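Mevel: Burger Layout Sets for the Tabletop Kitchen

Version notes last touched 08/04/2023 by Rafail Antoniadis

What's in here

Mevel is a collection of short recordings of burgers being built on a white table, one layer at a time. There are 262 builds in the main folder and 90 more in a folder called extras, which holds odd stacking orders and a few builds that stop early. We love this set! It began as a side task next to Biline (our sandwich project), and pretty soon it was the one everybody wanted to work on.

Each build has a plain text recipe next to it, listing the layers from the bottom up. A typical one reads: bottom bun, lettuce, patty, cheese, top bun. Some skip the cheese, some put the lettuce last, and a handful have the cheese straight on the bun, which Stavros Konstantinidis insists is correct.

The table

The layout is simple. A shallow cream-white tray with rounded corners goes in the middle, with a sheet of white paper inside it, and the burger is built on the paper. Clear acrylic dispensers stand to either side, and the ingredients wait in their slots, on edge, so each slice can be picked up by itself.

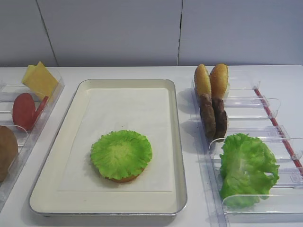 Keep the paper a bit smaller than the floor of the tray. When it rides up the sides, the first bun slides, and everything you put on top of it slides too. We trimmed a whole stack of liners in one go and it made the later builds so much neater.

Lettuce goes on with the frilly edge facing out. Cheese is square and can sit at any angle as long as the middle of the slice is over the middle of the bun.

The racks

We tried flat plates first, under the working name Mellor, and those files are archived separately. Slices stuck to each other and the buns rolled. Upright slots fixed nearly all of that, and they look great too. You can see at a glance what's left and what needs topping up.
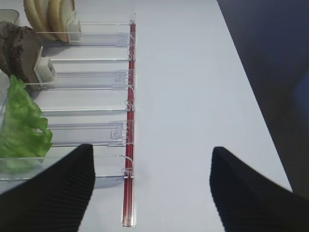 Slots are loaded from the far end first. If a slot is only partly full, push the small white holder up against the last piece so that it stays standing. An empty slot is fine and is written as "none" in the recipe file, so please don't read it as a missing label.

Stocking rules

Same kind of food together, always. Bread gets its own slot and so does anything dark and crumbly, because crumbs on the cheese are very hard to get off. Wipe the channels between sessions with a barely damp cloth and let them dry before reloading.

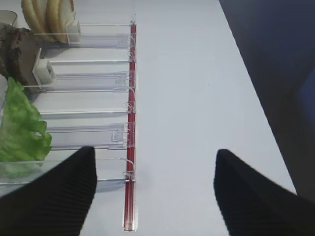 Can I use the builds without the recipe files?

You can, and for looking at layer order they work well alone. Keep the recipes if you plan to compare builds, as two burgers with different fillings can look the same once the top bun is on.

Folders

main: the 262 standard builds
extras: 90 builds with unusual orders
recipes: one text file per build, same name as the build
peltlow: layout sketches for the Peltlow table, a narrower version with one dispenser

Known gaps

No sauces, no onion. Onion is next on the list and we're really looking forward to it. Spelling in the early recipe files is uneven ("patty" and "pattie" both turn up), so search for both until the cleanup in November. Corrections and new stacking orders are very welcome; send them to Rafail with the build name in the subject line.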